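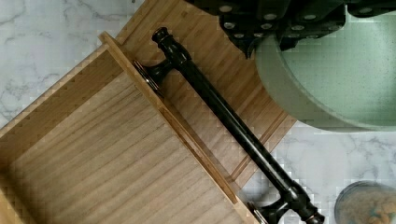 We get asked all the time whether the Dimard arm can cope with ordinary household stuff, and the open day at our Lomville workshop was the best answer I could come up with! I've been selling and servicing these for a while now and I still think people need to stand next to one before they buy. So we put out a bamboo drawer with a long black bar pull on the marble counter, the kind of thing you'd find in a kitchen, and let everybody lean in as close as they liked. Drawers are a great test (much better than the foam blocks you get at trade shows) and a bar handle with a post at each end gives the fingers something real to deal with.

The open day was Tue 15 May and we had 84 people through the door, which is a lot for our parking lot. Lorne Boychuk drove over from the Sayegh shop to run the afternoon session, and he let visitors take the hand controller themselves. One lady had the hang of it faster than I did in my first week. Thanks to everybody who brought questions, and to the two of you who brought donuts.

What you get with the Dimard

The arm comes with the wrist camera already fitted, the gripper, the hand controller and a table clamp. You'll need a solid bench or counter and a regular wall outlet. We do the first setup for you if you're within 90 miles of Lomville, otherwise we'll walk you through it by phone, and it takes most people a morning. The table clamp is fine on stone or thick wood, but please don't try it on a folding table. I've seen it done and I didn't enjoy it.

The price is $1,789 for the full kit. Shipping is extra and depends on where you are, so call or write and I'll work it out. Every arm has a 2 year warranty on the motors and wiring. Finger pads wear out and aren't covered, but they're cheap and you can swap them with one small screwdriver.

Things people asked me on the day

Is it loud? No, you can chat over it at a normal level. The fan is the loudest part.

Can it lift a full drawer? Depends what's in it! Silverware, probably not. Dish towels, sure. I'd rather you bring your own drawer in and try it than take my word for it.

Does it work left-handed? Yes, the controller goes either way, and there's a switch for it on the underside that everyone misses (me included).

Can I still come and see one? Please do. The counter stays set up in the front room and you can drop in on weekday afternoons. Lorne is coming back in September for another open day, and this time he's bringing the Plulto mobile base, so we can show the arm going from one counter to the next. I'm pretty excited about that one. If you want a turn on the controller, put your name down early, the list filled up before lunch last time.

Related items
Plulto mobile base
Spare finger pads for Dimard
Table clamp, large
Hand controller, replacement cable
Sayegh carry case

Home | Arms | Parts | Open Days | Contact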